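Vindden Tabletop Games Working Group
Minutes of the second meeting of the term

Location: Meeting Room 2, Gallow Street Community Centre
Chair: Equipment Officer
Minutes: Secretary
Quorum: Met, with nine members in attendance. Apologies from two members were accepted.

1. Previous minutes

The minutes of the previous meeting were accepted with one correction. Under item 4, "rail height" should read "rail length". The secretary will reissue the corrected copy.

2. Matters arising

2.1 The storage cupboard key has been cut and is held at the front desk. Members are to sign for it.

2.2 The quote from Vakero for replacement boards was received. It covers supply and delivery but excludes edge finishing. The equipment officer will ask for a revised quote with finishing itemised separately.

2.3 The colour of the discs was raised again. Members who play under the warm lamps at the Tsikata Hall reported no difficulty picking out red on the present board surface. No change.

3. Board and tray layout

3.1 The group reviewed the current layout of the disc-clearing game: a flat board, a push tool, a set of small round discs, and a collecting tray behind the top edge. The aim of play is to move the discs through the gap and into the tray using the tool only.

3.2 It was noted that the draft rules refer to the tray as "the bin" in two places and "the catcher" in another. The term "tray" was adopted throughout.

3.3 The position of the tray relative to the gap was discussed at length. The tray is to sit flush with the board, with its open side to the gap and walls on the other three sides. A member proposed a lip on the open side to stop discs sliding back. This was not supported, as a lip would interfere with discs arriving flat. 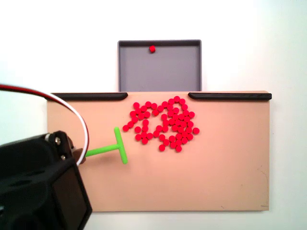 GALLOW STREET – October 31, 2018

3.4 Starting arrangement. The draft rules call for a loose cluster on the board. The group considered whether the cluster should be placed by template or by hand. A cluster already gathered below the gap, with one disc in the tray, was considered too far advanced to serve as a standard start. It was agreed to retain it as a practice position for newer players.

3.5 Push tool. The green T-shaped tool was compared with a straight bar. The T shape gives a broad face for moving a group and a narrower end for separating discs that are touching. The straight bar was found to lose discs around its ends. The T shape is retained. Members asked that the corners be checked for burrs before each session.

3.6 Rails. The two black rails along the top edge define the gap. The right rail slightly overhangs the end of the board. The overhang has no bearing on play but may catch on the carry case lining. The equipment officer will measure it and report back. Trimming is not authorised until then.

3.7 Surface. A faint scuff near the right edge and a tiny dark mark close to the bottom right corner were recorded in the condition log. Neither is in the usual path of the discs. Cleaning is to be done with a damp cloth only – no solvent.

4. Scoring

4.1 Two methods were tabled: a fixed time with discs in the tray counted at the end, and an open time with play stopping when the board is clear. The first was preferred for club nights on grounds of scheduling.

4.2 A disc resting partly in the gap is to be scored as on the board. A disc that leaves the board at any other edge is out of play and is not returned.

4.3 Trial rounds will be run at four tables, subject to boards being available. Set-up is expected to take roughly nine minutes per table.

5. Storage and labelling

Discs are to be bagged by set and the bag kept with its own board. Mixed sets were found in the cupboard after the last session. Labels will be printed by the secretary.

6. Other business

A request to lend one board to the Tsikata Hall group was approved, with return due before the November meeting. The borrower is to supply their own carry case.

7. Actions

Secretary: reissue corrected minutes; amend terms in draft rules; print labels.
Equipment officer: revised quote from Vakero; measure right rail overhang; check tool corners.
All members: comments on scoring in writing before the next meeting.

Next meeting: November, same room, date to be confirmed by the centre.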